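Apfel rutscht beim Anheben aus den Greiferbacken

Shireen Ngubane
Hallo zusammen! Unser Kurs nimmt mit Handgreifern Vorführungen für das Projekt Sturham auf, Apfel und Orange auf weißen Tellern. Macht riesigen Spaß – nur der Apfel flutscht mir ständig weg. Was kann ich ändern?

Karierte Decke, Apfel und zwei Greifer:

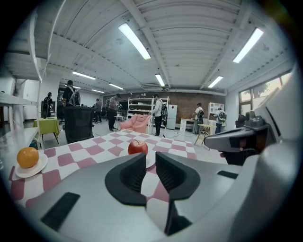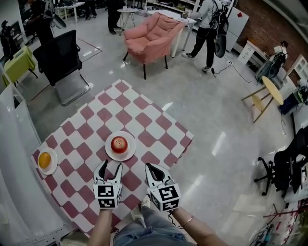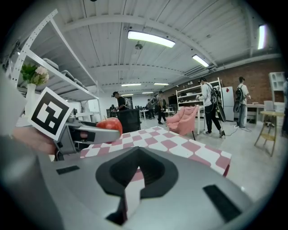 2 Antworten

Chibuzor Usman
Tolles Projekt! Greif tiefer, etwas unter der dicksten Stelle, und schließ die Backen langsam. Bei mir saß es nach 15 Versuchen. Danach haben wir an einem Nachmittag 80 Durchgänge geschafft – das war ein Fest!

Desmond Ferreira
Nimm einfach die Orange, die ist griffiger.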